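Clulgate Suspends Two-Arm Sorting Trials After Cable Fault

Clulgate has suspended unattended operation of its two-arm sorting stations following a fault in October in which one arm lost communication with its controller while holding an item. There were no injuries. The company said damage was limited to one gripper finger and a section of cable.

The fault occurred shortly before 6 a.m. during an overnight endurance run at the company's Rizzi workshop, where the stations are being prepared for use in the packing of decorating supplies. The station had completed 1,494 transfers when the left arm stopped responding. The right arm continued its programmed motion for 9 seconds before the supervisory software brought it to a halt. Under the company's own rules, both arms should have stopped at once.

An internal review led by Meenakshi Devadiga, head of equipment safety, found that a cable had been pulled repeatedly against a joint housing until one of its conductors broke. The review also found that the stop signal between the two arms depended on the same connection, so that the loss of one arm was not reported promptly to the other.

"The cable was a wear item and should have been treated as one," Devadiga wrote in a summary circulated to staff. "The delay in stopping the second arm is the more serious finding, and it will be corrected before any station runs without an operator present."

Cable inspections had been scheduled at intervals of 600 operating hours. The interval has been reduced to 200 hours, and technicians have been instructed to check each cable through the full range of the arm's movement.

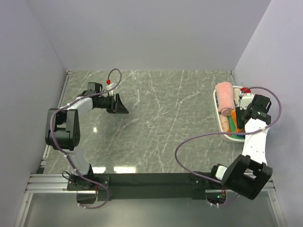 Attended trials at Clulgate have resumed under a revised procedure, with an operator at the stop control throughout each run. The work includes the handling of paint rollers and other small goods in a shared tray. Reviewers gave particular attention to cable slack, as the purple cables loop well clear of the arms and one of them curves out across the tabletop. Guides to hold the cables closer to the links are being tested by Dalibor Pešek of the engineering group.

A separate stop circuit, independent of the arm communication line, will be fitted to every station. Stomell, which supplies the control cabinets, has been asked to review the wiring plan. Unattended runs will remain suspended until that work has been completed and approved by the equipment safety office.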